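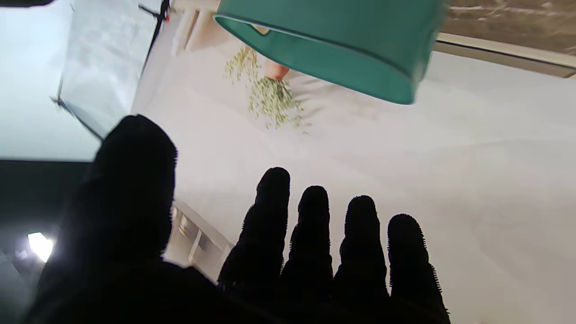

*Page last changed: May. Maintained by the Household Advice Desk, Rernham Home Skills Center.*

## Tidying and Carrying: Notes From the Household Robotics Open Day

The Center opened its demonstration kitchen and workroom to the public for an afternoon of household robotics, presented jointly with the Trekar workshop and the Balogun Training Fund. Attendance at the door was 182. Visitors watched a robotic hand work through ordinary tidying tasks at a table, among them picking up tipped plant pots and handling plastic containers, and were invited to put questions to the operators between runs.

Many of those questions concerned the visitors' own homes. The advice below was given by Center staff and by Otakar Hudec, who led the tabletop session for Trekar. It applies equally to a person tidying by hand.

### Preparing the surface

The table used for tidying practice was smooth and white. A plain surface makes leaves, crumbs and small parts easy to find, and the Center recommends one for potting, sorting and small repairs. A patterned oilcloth or dark countertop can be covered with a sheet of plain vinyl or an old white pillowcase pulled tight and clipped underneath.

- Clear the surface completely before starting. Items pushed to the back tend to be knocked later in the job.
- Wipe the surface and let it dry. Damp patches hold soil and will stain unsealed pots.
- Place a lamp to one side and low. Light from the side throws a short shadow behind each crumb or leaf.
- Keep the lamp cord behind the table and away from the side on which you stand.

### Picking up a tipped plant

A small terracotta-colored pot with fine green foliage lay on the table, with a teal container held above it, during the tabletop session. Mr. Hudec advised visitors to look at which way a fallen plant is lying before touching it. The mouth of the pot, and the direction in which the stems have spread, will show where a hand can go without crushing anything.

1. Move anything above or beside the plant out of the way first.
2. Take hold of the pot by its body. Do not lift by the leaves or stems.
3. Place the other hand loosely under the foliage if it is long.
4. Turn the pot upright slowly, keeping its base on the table until it stands.
5. If potting mix has come out, sweep it up dry with a soft brush. A wet cloth spreads it.
6. Press the remaining mix down lightly with two fingertips and water only if it is dry below the surface.

Artificial plants may be treated the same way. Their stems are often only pushed into a plug at the bottom of the pot, and a pull from the top will bring the whole bunch out. A plug that has worked loose can be reseated with a small amount of floral clay.

### Plastic containers with cutout handles

Several visitors reported that plastic containers split at the handle. The slot is the weakest part of the wall, and a heavy load carried from one slot will pull the plastic out of shape.

- Carry a loaded container from both sides, or with one hand beneath it.
- Before emptying a container over a table, look at what is underneath. Set fragile items aside.
- Tilt with the rim close to the surface. Contents dropped from a height roll.
- Wash slots with an old toothbrush and warm water with a little dish soap. Dust collects on the inner lip.
- Do not store empty plastic containers against a radiator or in a sunny window.

A container with a fine crack beside the slot may be kept for light goods such as dishcloths or paper. The Center does not advise gluing a handle that will be used for lifting.

### Gloves and grip

The fit of gloves was raised both in the workroom and at the advice table. Knitted gloves give a comfortable hold on dry pottery, but their fibers catch on rough clay and on thin stems, and they shed lint onto pale surfaces. Coated gloves hold better on smooth plastic. Visitors who do both kinds of work at one table may wish to keep a pair of each within reach.

- Check the fingertips before use. A loose tip folds over and knocks small items.
- Shake knitted gloves outdoors after potting, then wash them inside out in cool water.
- Air-dry on a rack. A hot dryer shrinks the fingers before the palm.
- Mark the cuffs of potting gloves and keep them out of the kitchen drawer.

### Using the whole hand

The operators asked the audience to notice the thumb. In a good hold, the thumb opens wide enough to clear the object before the fingers close, and the fingers close together. People in a hurry often approach with the hand half shut, and the first contact pushes the object away. Mr. Hudec suggested a simple exercise for children and for adults recovering strength in the hands: open the hand fully, pause beside the object, then close. A paper cup is suitable for practice, as it dents under too firm a grip.

Anyone under the care of a physician or hand therapist should ask before taking up exercises of any kind.

### Shelves and small parts

Small items are best kept on a shelf near the work table and off the table itself. Metal parts should stand in shallow, open dishes. Tall jars look neat, but the hand must go in blind, and parts wanted in a hurry are usually at the bottom. The Center's own workroom shelves carry a paper label on the front edge, written in pencil so that it can be changed.

Screws and picture hooks that have been in a damp basement should be dried on newspaper before they are put away with others.

### Questions received at the advice table

**Is a robotic hand suitable for use in the home at present?** The demonstration was given by trained operators in a prepared space. The Center does not sell or recommend equipment, and questions about particular machines should be directed to Trekar.

**May children attend demonstrations?** Yes, with an adult. Children must remain behind the floor tape while equipment is in motion, and hands must be kept off the table until the operator has said that it is clear.

**Can the Center lend a work surface?** White vinyl sheets may be borrowed by members for up to 18 days. They should be returned rolled. Folding leaves a crease that will not come out.

**Will the tabletop session be repeated?** A further session is planned at the Jilcombe branch, where the hall seats 97. Doors open at 1:30 p.m. and the first run begins at 2:00 p.m. Places are given in order of arrival, and step-free entry is from the parking lot.

### Printed copies

The tidying leaflet handed out at the open day has been reprinted in a run of 900 and is available at the front desk in Rernham and at the Jilcombe branch. It contains the plant and container sections of this page in large type. Corrections may be left in writing at either desk, marked for the Household Advice Desk.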